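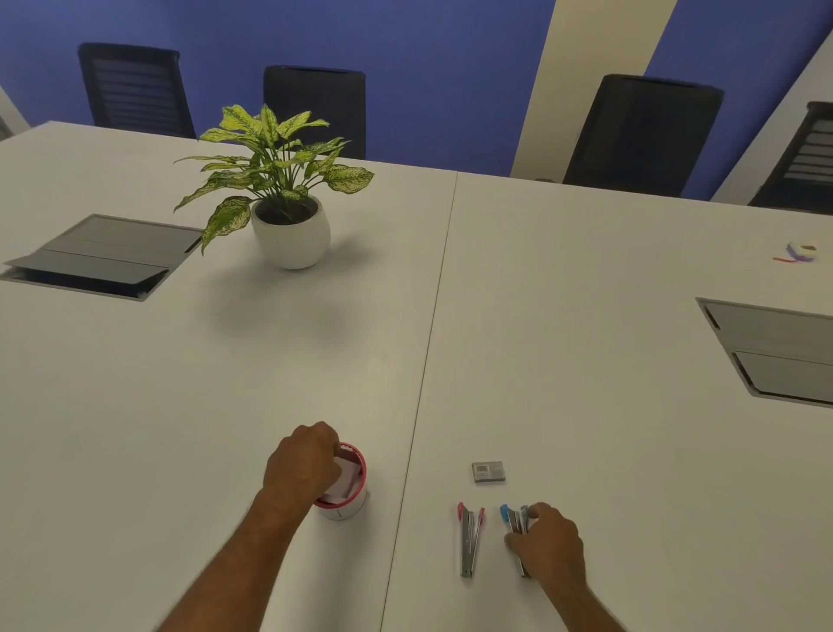
Zettel, Tacker, Samstag im Büro. Ein Thread über Nebenkosten 🧵

1/ Ich wohne seit acht Jahren in Deutschland und habe im August zum ersten Mal meine Nebenkostenabrechnung richtig gelesen. Vorher habe ich immer einfach bezahlt. Ich schreibe hier auf, was ich gelernt habe, vielleicht hilft es jemandem, für den Deutsch auch nicht die erste Sprache ist.

2/ Zuerst die Wörter. „Umlagefähig“ heißt: Der Vermieter darf diese Kosten an die Mieter weitergeben. „Umlageschlüssel“ ist die Regel, nach der man verteilt, zum Beispiel nach Wohnfläche oder nach Personen. Ich habe lange gedacht, der Schlüssel ist ein Schlüssel für die Tür. Bitte nicht lachen.

3/ Unsere Verwaltung heißt Narkirent. Der Brief hatte 5 Seiten, und auf der letzten stand eine Nachzahlung. Meine Nachbarin Teresa Sowa hatte denselben Brief bekommen, mit einer viel kleineren Summe. Ihre Wohnung ist genauso groß wie meine. Da bin ich misstrauisch geworden.

4/ Wir haben beide Abrechnungen nebeneinander gelegt, Zeile für Zeile. Grundsteuer gleich, Müll gleich, Versicherung gleich. Beim Hausstrom ein Unterschied, beim Wasser ein großer Unterschied. Bei mir waren vier Personen eingetragen. Ich wohne allein.

5/ Wichtig: Man darf die Belege sehen. Das heißt „Belegeinsicht“, und man muss es selbst verlangen. Ich habe eine kurze Mail geschrieben, drei Sätze, höflich, mit Bitte um einen Termin. Frau Zieliński von der Verwaltung hat am nächsten Tag geantwortet. Sie war sehr korrekt.

6/ Bei der Einsicht habe ich auch die Rechnungen für den Hausmeister angeschaut. Darin war eine Reparatur an der Haustür versteckt. Reparaturen gehören nicht in die Nebenkosten, das muss der Eigentümer tragen. Dieser Punkt betrifft also das ganze Haus, auch Teresa.

7/ Für Einwände hat man zwölf Monate Zeit, nachdem die Abrechnung angekommen ist. Der Vermieter hat ebenfalls eine Frist von zwölf Monaten, nach dem Ende des Abrechnungszeitraums. Kommt seine Abrechnung später, kann er meistens keine Nachzahlung mehr fordern. Ein Guthaben muss er trotzdem auszahlen.

8/ Mein Kollege Rigoberto meinte, man soll erst gar nichts überweisen. Davon hat mir die Beratung im Mieterverein abgeraten. Ich habe „unter Vorbehalt“ bezahlt, so steht es auch im Verwendungszweck. Den Widerspruch habe ich als Brief per Einschreiben geschickt und eine Kopie behalten.

9/ Stand jetzt: Die Personenzahl wird korrigiert, das habe ich schriftlich. Über die Haustür streiten wir noch. Ich habe eine Frist von 30 Tagen gesetzt und warte.

10/ Frage an alle, die sich besser auskennen: Müssen die alten Jahre auch neu gerechnet werden, wenn die Personenzahl dort schon falsch war? Ich finde dazu sehr verschiedene Antworten. Für Hinweise bin ich dankbar, gern auch mit einfachen Wörtern.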